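Okby Kitchen Tasks: good practice notes and data card

Hello, and thanks for stopping by. Okby is a set of simulated household episodes, and this file sets out the rules we ask everybody to follow when they add to it or report numbers on it. Most of it was written by Lacey Sugden, with a good deal of arguing from Ratih Pangaribuan, and it was last gone over on 11 October 2020.

What's in the release

There are 98 episodes, of which 62 are for training. The rest are held back for testing, so please leave them alone until your settings are fixed — we do mean all your settings, including the random seed.

Rules for recording

Start every episode from a saved kitchen layout, and write the layout's name in the log before you press go. If you've shifted a shelf or swapped an appliance, save it under a new name, even if it seems too small a change to bother with.

Keep the failures. A dropped item or a bumped door is still a proper episode and should be labelled as one. Katia Costa can help if you're unsure which label fits.

Use the speed limits in the Solís settings file for any work inside a cupboard or fridge. We know they feel slow! They're meant to carry over to real arms later on, and we'd like everyone's habits to match.

Rules for fridge tasks

The gripper should be lined up with the shelf before it goes in past the door, and it should come back out the same way. A grasp counts only once the item has been lifted clear and held for 2 seconds.

The arm reaching over the upper shelf, with a small green object at the gripper tip: 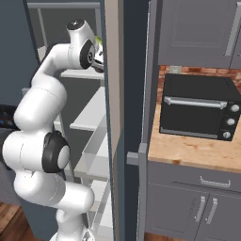

Reporting results

Give the score for each task as well as the average, and say which version of the rules you worked to. Version 2 is coming in December, and Hermenegildo Magaña is collecting suggestions for it, so do send him yours, however rough.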